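The return of the coat stand

For years the coat stand was the thing you walked past in your grandparents' hall. Then houses got smaller, hallways got narrower, and people found that five hooks on the wall do not hold the coats of a family of four in December. Furniture shops have started stocking stands again, and the second-hand trade has noticed too.

At Gramham, the Saturday-style indoor market that now opens all week, wooden stands used to sit at the back with the broken chairs. They now go near the door. Sellers there say a plain one in fair condition fetches about £50, and a good bentwood one can reach £100 or more.

The basic design has hardly changed. There is a central pole, a base or set of feet, and a number of pegs set into the pole at an angle. Where makers differ is in the pegs. Cheap stands have short ones, all at the top, so that heavy coats end up in one thick bundle. Better ones spread them over the length of the pole, with long pegs for coats and lower ones for bags, scarves and children's jackets.

The Heler, made by the small firm Pistodness, comes with 16 pegs and weighs a good deal more than it looks. Um, a shop that sells mostly hall furniture, has a slimmer stand meant for flats. Both arrive in parts. 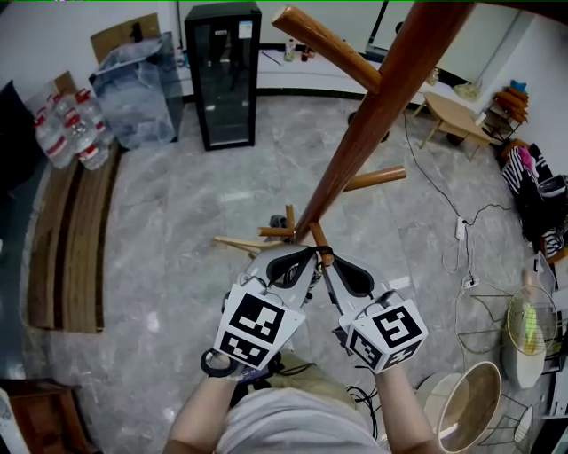
A wooden coat rack with a reddish-brown pole and lighter pegs, tilted over a marble-patterned floor.

Putting one together is not difficult, but it is easier with the pole lowered than standing up. Lay a blanket down if the floor is tiled. Push each peg in by hand first and check the angle before tightening anything. If a peg is stiff, rub a little candle wax on the end. Do not use a hammer, which will split the wood around the hole.

Old stands need more looking over. Check that the pole is straight by sighting along it from one end. Wobble every peg. A loose one can be taken out, cleaned of old glue and set again with fresh wood glue, then left overnight. A cracked pole is another matter and is best left in the shop.

The usual complaint is tipping. A stand loaded on one side will go over, and wet winter coats are heavy. Hang the heaviest things low and opposite each other. Put the stand in a corner if you have one, away from the swing of the front door. Some owners screw a small bracket to the skirting board, and with young children in the house this is worth doing.

Finish is a matter of taste. Oil is simple to renew and hides scratches. Varnish lasts longer but chips on the ends of the pegs, where hangers and bag straps rub. Paint looks smart for a year.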